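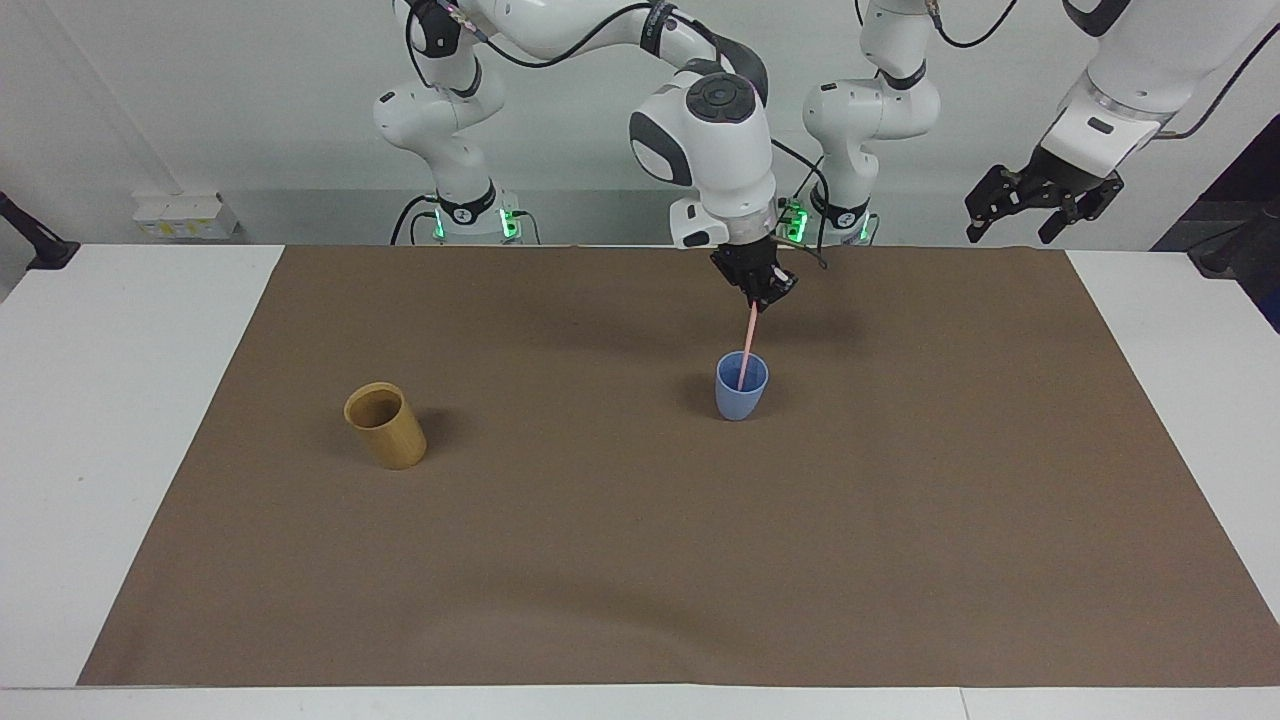
Two cups, one pink straw, lots of brown paper.

November, nearly 10 at night

Spread the brown paper over the white table again and I'm so glad I did, even if it never lies completely flat (those creases!). Cups look nicer on it, everything does. The tan wooden one is still my favorite, such a warm yellowy color, but Tiziana is all for the little blue one and says a pink straw belongs in it and nowhere else. Fine, she wins, it's a sweet combination.

Emil wants to order cups like the wooden one from Nolano for the spring party, 198 of them. One hundred ninety-eight! Where would we even put them? I told him I'd sleep on it. Must ask Tiziana if there's any paper left on the roll, and buy more straws, pink if they have them.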